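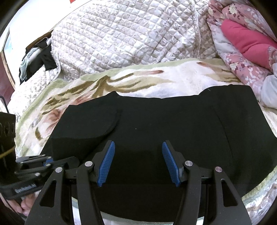

Why does dark clothing give a folding policy so much more trouble than light clothing? Mostly it comes down to edges: on black cloth a hem, a fold and a shadow all look very nearly alike to the model, so it reaches for the wrong one.

That question has kept the Povanard project busy since January, and Inese Sepp was kind enough to walk us through the results over a long lunch. Her group trained one policy on 1000 demonstrations recorded with hand-held grippers, two to a person, and then a second on the same number, with 464 of them swapped for black or very dark garments laid out on patterned bedding. Same network, same training time, same patient people doing the folding (thank you, all of you!).

On dark garments the first grasp landed on a true edge in 67 trials out of 100 with the second policy, up from 41. Light garments came out a touch lower than before, and Inese would like to understand why before she makes any big claims – she suspects the busy blankets, though it could just as well be the mix of sleeves and collars.

The next round moves to the Tulon rooms, with plain sheets for comparison. If you have dark clothes you can part with for a few weeks, the bin is by the Raudsepp entrance, and zippers are welcome this time.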